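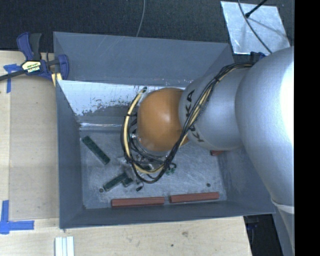 4.2 Resting positions of bars in open bins

The second part of the study looked at how short bars come to rest in a shallow, open container when they are put in without any sorting. All bins were rectangular, open at the top, and stood on a table at working height. Figure 2 shows a grey bin on a pale wooden tabletop. Two dark green bars lie on its floor at opposite slants, one of them starting near the left side wall.

Each trial began with an empty bin. Bars were tipped in from a tray by one of two people (the second and fourth authors), who alternated by session, and the final layout was recorded from a photograph taken after all movement had stopped. We recorded 1274 resting positions in total. For each bar we noted the angle to the nearest long wall, whether either end touched a wall, and whether the bar lay flat on the floor or on top of something else. Bars standing on end were left out of the angle data and are listed separately in Table 3.

Angles were spread more evenly than we had expected from the earlier Carnovdale trials, where most bars ended up close to parallel with a wall. Those trials used bins filled well above half. At low fill the bars have room to turn, and crossed or opposed pairs like the one in Figure 2 were common. Wall contact mattered more than fill. Once one end of a bar rested against a wall, the bar rarely shifted when further bars were added.

4.2.1 Condition of the bin floor

We had not planned to treat the floor as a variable. It became one in February, when Andor Deák pointed out that bars in the older bins stopped sooner than bars in the new ones. The floor in Figure 2 is grey metal with bluish-white scratches and smears. We graded all 29 bins by eye on a four-step scale, from unmarked to heavily scuffed, and Piroska Dudás repeated the grading without seeing the first set of scores. The two sets agreed for all but two bins, and those two were given the higher grade.

Bars slid less on scuffed floors. The effect was clear between the lowest and highest grades and weak between the middle ones - too weak, in our view, to support a correction. We did not separate scratches from smears, although the two probably act differently. A smear may add drag or reduce it depending on what left it, and we did not test for residue. Bins were wiped with a dry cloth between sessions and were not washed.

The grades are used again in Section 5, where the layouts are compared by fill level.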